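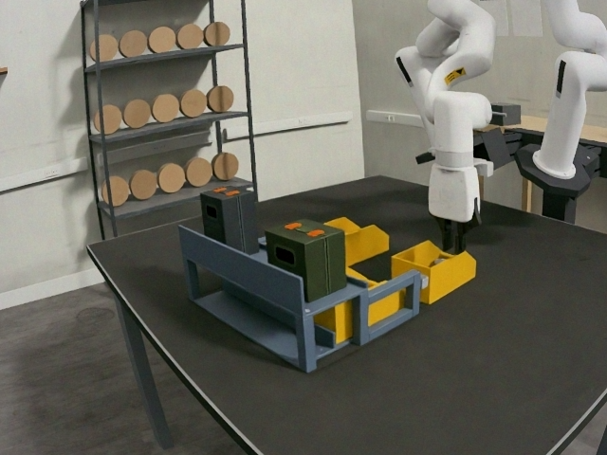
By Colleen Ratchford

The robot never hit anything in simulation. The lead engineer on the Buchanan cell would like that on the record, and she says it in the tone of someone who has put it on the record several times already.

"We had 400 clean runs," she tells me over the cafeteria's idea of coffee at Urkby's Drellberg site. "I had a chart. It was a flat green line. I was very fond of that chart."

The job sounds modest enough. Two white arms share a dark table with a rack, a pair of green boxes with orange handles, and some yellow bins and trays. One arm lowers its gripper over a bin, closes on the part inside, lifts it, and moves along. In the model it did this all day. On the real table, one afternoon in November, it came down 7 millimeters too far and kept pushing.

"It makes a sort of creak first," she says. "Then a crack. The creak is when you should be reaching for the stop button. I was reaching for my sandwich."

The force limit should have halted the arm at first contact. It didn't, and that took most of a month to explain. The bin had been swapped for one with a thicker floor, and the model still had the old one. That accounted for the contact. The pushing came from a settings file. Somebody had raised the limit during simulated testing, when a glitch kept stopping the arm in midair for hitting nothing at all, and the higher number was copied over to the real controller along with everything else.

Did anyone own up?

"The file has a comment in it that says 'temporary,'" she says. "It doesn't say who. I have checked, and I'm a little afraid it was me."

Damage came to one bin, one bent finger and a white plastic part that she keeps on her desk, now in two pieces. The cell was fenced and the gate was shut, so no person was anywhere near it. She stops joking when we get to that part. "The fence did its job. The limit was supposed to do its job too, and that's the one I lose sleep over – you don't get to have two protections and then only use one."

Simulation settings now live apart from the ones that run real hardware, and the arm has to press on a test block and stop by itself before each shift. It adds around 2 minutes. The Himura line next door has complained about the wait.

The model has been updated with the new bin, down to the floor thickness. I ask how it's running.

"Perfectly," she says, and goes to get more coffee.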